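Table two at Tolness is back in use since May. Cristóvão Loureiro changed the cables on both hand grippers and tightened the mounting plates again, because the left one was turning a little during long shifts.
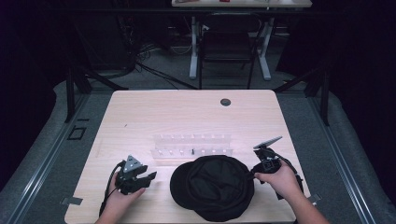
Mornwood News, No. 166, page 4

For the cap task, the clear rack stays behind the cap, and each hand holds one gripper. Please let the cables hang with some slack — a tight cable pulls on the connector. After every 100 runs, wipe the fingers with a dry cloth and check the screws. The cables are to be replaced at 2,000 runs. Questions go to Munther Twal, before 4 p.m.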